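Week 4 notes: Can a robot do the dishes yet?
Rosário Amaral, Intro to Service Robotics, Garwood campus
Posted 5/4/19

Hi all. A few of you asked for the kitchen stuff written up properly, so I've typed out what I can remember of my own lecture (my whiteboard was a mess, sorry!). Short version: machines are pretty good at one chore in one kitchen, and pretty hopeless at the next kitchen over.

1. Picking something up

We started with a shaker on a counter because it sounds so easy. Your nan does it without looking. In the simulator the gripper has to come in with its fingers open, get one either side, and close without tipping the thing over. Now think about what the vision side is up against -- a pale, faceted body, veined brown marble behind it, and jagged bands of shadow across the counter. The Miritz group ran around 3,000 simulated grasps on small items like this, and their write-up is mostly about lighting. Read section 2 of it before the tute, and skip the appendix unless you love tables.

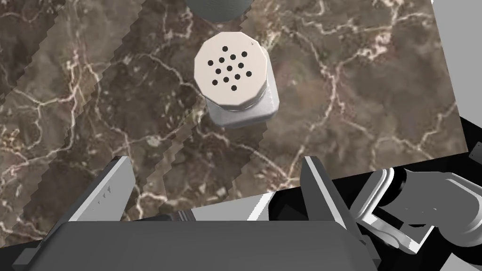 2. Finding your way round the room

Grasping gets all the attention, but I reckon this is the harder half. A person walks into a lounge room and knows straight off what's wall, what's telly and what's a door you could go through. A camera that moves with the arm gets the whole lot on a slant, and the software has to sort out which way is up before it plans anything. Add glass-paned doors, a big window, a pot plant with leaves poking out everywhere, and a white counter over a pale floor, and you can see why Cullinane's planner is so cautious. It's slow as a wet week, but I've got a soft spot for it. 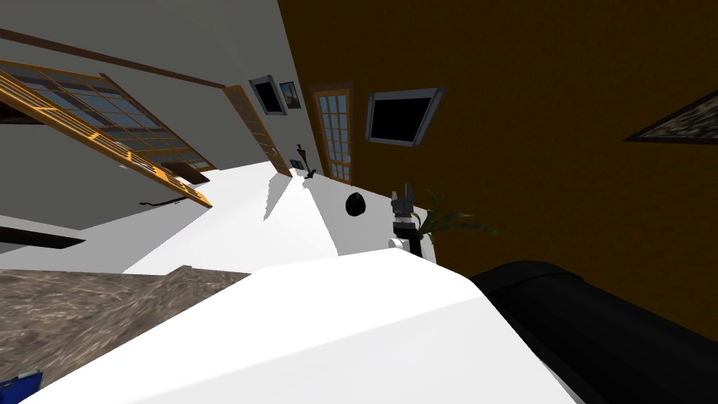 3. For the tute

Read the Warnovach chapter, pages 23 to 29. Pick one chore you did this morning and write down every step, including the ones you'd normally skip. Bring it on paper please, my laptop's on its last legs. The longer assignment isn't due till August, so no panic there.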